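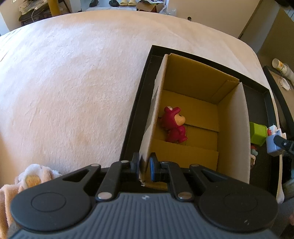

Finger width reading jumps after closing on a cardboard box wall

Posted by Zivlow, 10th June
Tags: hand-held gripper, encoder, calibration

I'm recording demonstrations with a pair of hand-held grippers. The job is a toy-packing one: small toys and an open cardboard box in a black tray, and part of the task is to take hold of the box by its wall and move it before or after filling it. The grippers are the linkage type with two fingers, and the width comes from an encoder on a Zindell board inside the body.

The toys give me no trouble. When I close on the box wall, though, the width reading sometimes jumps and stays wrong. I open the fingers again and the log says they are still partly closed, by 5 mm or so on the bad ones. If I shut the gripper completely on nothing, it no longer reads zero either. Power cycling brings it back, then it happens again a few box grabs later.

I went back over 96 episodes from one gripper and the offset only ever shows up after a grab on the wall, never after a toy. The other gripper hasn't done it. Same firmware on both, same cable length, and I have swapped the cables.

What I have tried so far:
Recalibrating at the start of each session
Replacing the cable
Lowering the logging rate
Filtering the signal (hides the jump, doesn't remove the offset)

Is this the encoder losing counts, or something mechanical? I would like to know before I record any more, and also whether the bad episodes can be saved.

trimville_bench

Mechanical, I'd bet on it. Swapping cables would have moved the fault if it was the cable.

When you grab a toy you squeeze until it's held and stop. With a thin wall people tend to squeeze much harder, because there is so little between the fingers and it feels like nothing is happening. If you are also lifting or dragging the box at the same time, the load goes sideways into the linkage. If the encoder magnet or its hub is held on with a set screw, it slips on the shaft under that load. The encoder is then telling you the truth about where the magnet is, and the magnet is no longer where you calibrated it.

The power cycle clue depends on how you do it. Do you zero with the fingers shut at startup? If so the new zero just covers up the slip.

To check:
Turn the power off and open the gripper body.
Put a paint mark across the hub and the shaft.
Close it up, grab the box wall ten or twelve times the way you normally do, and open it again.
If the mark no longer lines up, there's your fault.

While you are in there, push each pivot pin sideways with a fingernail. They should turn but not wobble.

packline_dan

Had this, it was firmware. Update it.

Þórarinsdóttir

The firmware answer doesn't fit, as both grippers run the same version and only one has the fault.

I agree with the paint mark test, but do a quicker one first. Close slowly on nothing and watch the raw count, then do the same on the wall. Ours covers 2000 counts from open to shut. A slipping hub gives a clean step. Lost counts from electrical noise look ragged and usually appear on toys as well.

On saving the data: find the first wall grab in each episode, then look at the next moment the fingers are fully open. If the width there matches the open value from before the grab, keep the episode. If it doesn't, you can subtract the difference from that point on, but the part during the grab itself can't be trusted – you don't know exactly when the slip happened. I would throw those out. We had a batch like this in March, corrected it, and the trained arm squeezed box walls far too hard. It crushed 2 boxes before we hit the stop. Don't run anything trained on the existing set at full force until you have sorted it.

For the fix, clean the shaft and the set screw with alcohol, add a drop of medium threadlocker and let it cure overnight. Keep it off the magnet. Then recalibrate.

Zivlow

It was the hub. The paint mark had shifted after one round of wall grabs, and the raw count showed a clean step. The set screw turned with almost no effort. I've put threadlocker on it and will do the good gripper too. I'm dropping the affected episodes and recording them again.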